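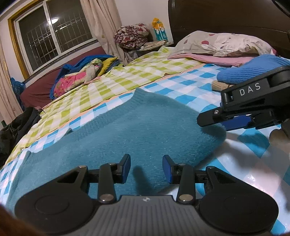
Gleice Coutinho wrote in after my last page to ask whether folding on the bed is just putting the job off, and whether she'd be better clearing the kitchen table for it. Fair question! I've done it both ways for years and I'm firmly a bed folder now. A table is a nicer height for your back, I'll give her that, but mine always has breakfast on it, and a bath towel hangs over both sides and drags everything with it when it goes. A bed lets you spread the whole towel out flat, corners and all.

So, my way of doing it, for what it's worth.

Make the bed first. Fitted sheet pulled tight, blanket shoved well back, pillows up by the headboard. It takes no time and you get a proper flat surface. I skipped this for ages and wondered why my folds were always crooked (I was folding over a lump of doona, that's why).

Leave the heap where it is. If the clean clothes have landed on the sofa, let them stay on the sofa and bring things over a piece at a time. Tip the lot onto the bed and you've lost your folding spot, and if you're anything like me you'll be sleeping around it by ten o'clock.

Start with towels. They're big, they're forgiving and the pile shrinks quickly, which cheers me up no end. Lay the towel out, smooth it from the middle with the flat of your hand, then fold the long sides in so they meet, then in half, then in half again. Fluffy ones want a little shake first. Don't press them down hard or they'll go flat and sad in the cupboard. I put mine away with the folded edge facing out and the fresh ones go to the bottom of the stack, so the same pair doesn't get used week after week.

Tops are where people come unstuck, long sleeves especially. Macarena Soler taught me to lay the top face down and bring one side in to the middle with the sleeve going across, then turn the sleeve back on itself so it points down towards the hem. Same with the other side. Then up from the bottom in thirds. I used to leave the sleeves crossed over at the back like a little straitjacket, and you get a thick ridge right where you don't want it, plus a crease across the chest when you put it on.

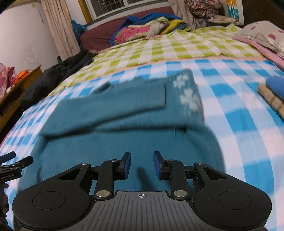 Teal top on the bed, one sleeve folded across

If there's a deep crease running across the fabric, get it out before you make the next fold. A flat hand usually does it. For stubborn ones I use a spray bottle of plain water, only a mist, and then it goes on a hanger for a bit and I come back to it last. Folding a crease in just sets it for next time.

Some odds and ends:

Knits get folded, never hung. I ruined a lovely grey jumper on a wire hanger and I'm still cross about it.

If a top has a print or a bit of decoration on the front, finish with that side up so you can tell what it is without pulling out the whole drawer.

Keep a bag on the corner of the bed for odd socks and anything that needs a button. Mine used to go back in the drawer unmended, every time.

Stack by person. Sorting by type looks gorgeous for one afternoon, and then you're walking to every room in the house with one singlet.

Stop after 2 loads. By the third I'm rolling things into balls and calling it a technique.

Iker Barrios has asked about fitted sheets, and I've got a method of sorts, but it wants a page to itself and I need to do a few more before I'm game to write it down. Probably October. Meanwhile mine go inside their own pillowcase, which at least keeps the set together and hides the worst of it.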